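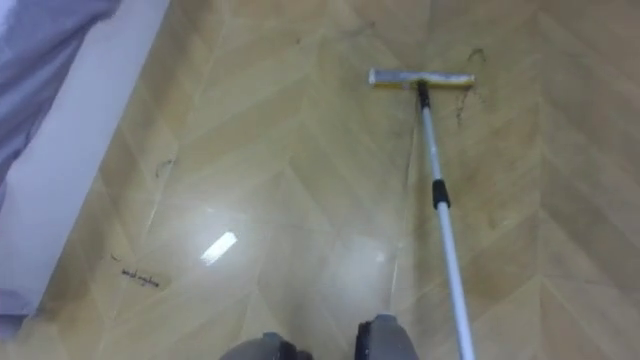

Floor mopping at the Imrie test apartment, 1/3/22.

Jérémie Hamel buys equipment for Allirdale, which cleans 306 rental units. He has money for six two-armed robots next year and isn't sure he'll spend it.

"The purchase price is the easy line," he said. "I budget for grippers, mop heads and a service contract. People leave those out."

Hair on the floor is his main worry. "If it needs a second pass, my hours are wrong."

He wants Gerko's quote by October.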